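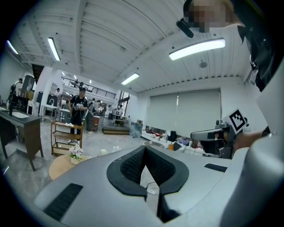 Quick one tonight, been meaning to write this since February and the tea's going cold.

So the flooding up north. 73 villages under water, by the count Usa Yensuk has been keeping, and I went looking for it on the evening bulletin. Nothing. Two whole segments on a celebrity divorce, then the weather for the weekend. Our weather.

Usa is from Srithong. Her aunty's house had water up to the window sills for 7 days. She was getting her news from a group chat, blurry phone videos, cousins forwarding cousins. I asked if any reporter had rung her, she's been on local radio here before so it's not like she's hard to find. Nope.

And then a yacht runs aground with two Australians on it, both fine, and it's the top story by breakfast. Live cross and everything. I'm glad they're fine! Really. But come on.

I know the arguments. Distance, budgets, no bureau there anymore. Chaiwat Chaiyaporn used to work on a foreign desk and he reckons an editor will ask "any of ours?" before asking how many. Didn't even sound angry telling me, just tired. Which was worse somehow.

Anyway. Wrote to the station. Got the auto reply. Wrote again, more politely, got the same auto reply.

Kanyarat Jitpraphai is putting together a list of people who'll talk on the record, in English or Thai, so noone can say they couldn't find anybody. Some 1,000 people have shared her post already. If you've got family in the area leave a comment and I'll pass you on to her.

More when I've got teh time. Usa's aunty is staying with a neighbour up the hill, for those who asked.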